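Sun 2 November

Bread log, loaf 16. Flour: Pasetti strong white, new bag. Starter fed at breakfast, doubled by early afternoon. 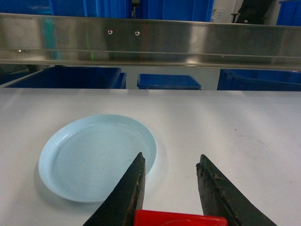
Hydration cut again, to 68 percent. The last loaf at 72 spread on the stone and came out flat at the edges. Bulk rise was slower than planned. Kitchen held at 19 degrees all day, so I gave it another hour and skipped the third fold.

Oven is the old Gurkow. Dial set to 220, probe read 205 after preheat. Left the dial alone and baked 34 minutes, lid off for the last part. Crust darker on the fan side, as usual. Door seal is going. Dostix lists one for this model but wants the serial number, and the plate is behind the oven.

Crumb tight near the base, fair on top. Next time: same water, some 200 grams of rye, turn the pot halfway.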